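Skadari handover trials

The Skadari handover trials are a series of bench tests used to compare parallel two-finger grippers on a two-arm workstation. The method was drawn up by Ida Lindemann and Malte Teuber at Hinrichs, a maker of small automation equipment, and is named after the controller on which the tests were first run.

In each trial, one arm passes a small, light object to the other. Both grippers must hold the object at the same moment before the first one lets go. Soft and crumpled items are used as well as rigid ones, as they change shape under load and leave little room for the second pair of fingertips. A wrist camera on the receiving arm records the approach and the grip. 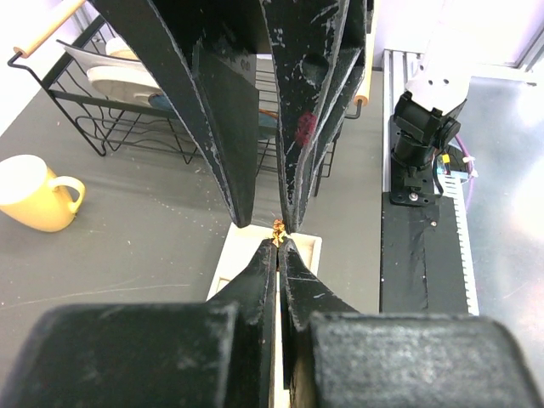 A full run consists of 344 handovers spread over 18 objects. A handover is scored as a pass, a late release or a drop. Late releases are listed separately from drops, a change introduced by Gisela Engelhardt after early results proved hard to compare between controllers.

The best-known comparison set the Goltov gripper, which has narrow tapered fingers, against the wider Prarner model. The Goltov had fewer drops with thin objects. The Prarner did better with round ones and needed less exact alignment. Finger wear was checked after 2,000 cycles, and both models were found to lose grip on smooth surfaces as the tips wore down.

Miłosz Głowacki later criticized the method for relying on a fixed grip force. A revised version allows 11 force settings and is still in use at Hinrichs.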